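Tradside Hall - Premises Safety Checklist, Ground Floor
Inspection date: 1 November 2019
Previous inspection: March

1. Front entrance and lobby
Door closer working: Yes
Mat flat and secured: No
Comment: The mat was marked "secured" in March. It is held down with tape at two corners and lifts at the others. I don't count tape as a fixing. Fail until it is replaced or taken up.

2. Fire exits
Routes clear: Yes, on the day
Push bar opens first time: Second try
Comment: "On the day" is doing a lot of work there. The scuff marks on the wall by the rear exit are at the height of a stacked chair, so I suspect the stacks come back as soon as the inspector leaves. Push bar to be looked at by Trullell under the existing job, no. 571.

3. Extinguishers
In date: Yes
Signs above each: One missing (kitchen)
Comment: The label on unit 767 says it was serviced. The dust on the bracket says otherwise. I have asked Trullell for the service sheet and would like to see it before I tick this one.

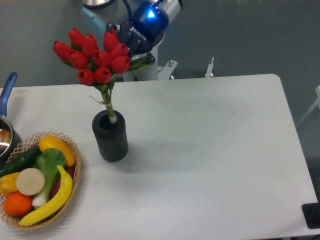

4. Main room
Floor level and free of trips: Yes, apart from the threshold strip
Lighting adequate: Yes
Comment: The strip has been glued again. It was glued last time too. Screws, please.

5. Kitchen
Water heater guard fitted: Yes
Sockets away from sink: Just about
Comment: The Pilo heater has a sticker claiming the casing stays "cool to the touch". I touched it and disagree. Put up a proper hot surface sign.

6. Store cupboard (shared with Đào)
Heavy items on low shelves: No
Cleaning products locked away: Cupboard locked, key hanging beside it
Comment: A lock with its key on a hook next to it is a decoration. Paint tins are still on the top shelf - same tins, same shelf as in March.

7. Paperwork
Accident book present: Yes
Entries since last inspection: None
Comment: Possibly true. A building this busy with no bumped heads or scalded fingers since March seems unlikely, and I'd guess the book isn't being used. Move it out of the office drawer.

Overall: Pass with conditions. Items 1, 3 and 6 to be put right before the next booking period. Photographs of finished work will not do - I will come and look.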